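How to Fold and Put Away Winter Sweaters for the Summer

Posted 5th July

I always mean to do this in April, and every year I find myself in the thick of summer with a chair full of sweaters that I keep moving from one side of the bedroom to the other. If you're in the same boat, please don't feel bad! It's a pleasant enough job for an hour in the morning before the day heats up, and you don't need anything fancy. I did mine this week with the radio on and a glass of iced tea on the windowsill, and I now have my chair back.

What you'll need

A bed or a big table with the top cleared off
A sweater comb or a plain fabric shaver
A box, bin or cotton bag that closes properly
Some cedar blocks or little lavender bags
Clean cotton pillowcases for anything delicate

Start with clean sweaters

I know it's tempting to put away the ones you only wore once or twice, but go ahead and wash them all, or at least air them well and spot clean the collars and cuffs. Moths are fond of wool that has a bit of skin or food on it, and old marks have a way of turning yellow over a few months in the dark. I wash mine by hand in cool water with a capful of Natel wool wash (I've used it for years, mostly for the smell, if I'm being truthful) and roll them up in a towel to press the water out. Then they dry flat, and I leave them a full day longer than I think they need. Thick ribbing at the hem and cuffs holds on to water long after the body feels dry, so pinch those parts before you decide.

Once they're dry, run the comb over the underarms and sides where the little pills gather. Go lightly, and hold the knit flat with your other hand.

Fold on the bed

I like to fold on the bed because there's room to get the whole sweater out flat, sleeves and all, and it saves my back if I kneel beside it. Make the bed first, or at least pull the sheet smooth. Lay the sweater with the front facing up and give the hem a gentle tug so the body hangs true. Smooth out the worst of the creases with the flat of your hand, working from the chest down.

Now bring the sleeves in, one at a time, over the front. They'll cross your pattern if you have one, and that's fine. With a bulky sweater the fold at the shoulder will be a fat, rounded thing that wants to spring back up - let it be fat. Pressing it hard only gives you a sharp line that you'll be steaming out next winter.

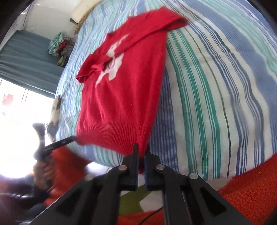
If a sleeve is long enough to hang past the other side, double it back on itself and tuck the cuff in so that it lies somewhere over the body. Take a second to straighten the cuff too, as a scrunched one makes a lump in the stack. Then bring the hem up to the middle, and fold once more so the neckline comes down to meet it. You should have a soft, squarish bundle. Very chunky sweaters may only want a single fold, and I don't fight them about it.

For sweaters with a picture or pattern knitted into the front, check the back of the work for long loose strands before folding. I tuck a sheet of plain white tissue inside the body so that nothing snags.

Packing the box

Heavy ones go on the bottom and fine ones on top, always. I stop at five or six to a box, and I'd sooner use a second box than lean on the lid. Mine are the medium Finum ones with the clip handles, and they slide under the bed with a little space to spare. Anything angora or very soft goes into its own pillowcase first.

Put the cedar in the corners, where it won't rest right on the wool. If your blocks are from last year, rub them with a bit of fine sandpaper and the scent comes right back.

Write a label, even if you're sure you'll remember. I just put "red, gray, two cardigans" on a strip of masking tape and stick it to the short end, facing out. Keep the boxes away from radiators and out of a damp basement, and have a peek inside once before fall.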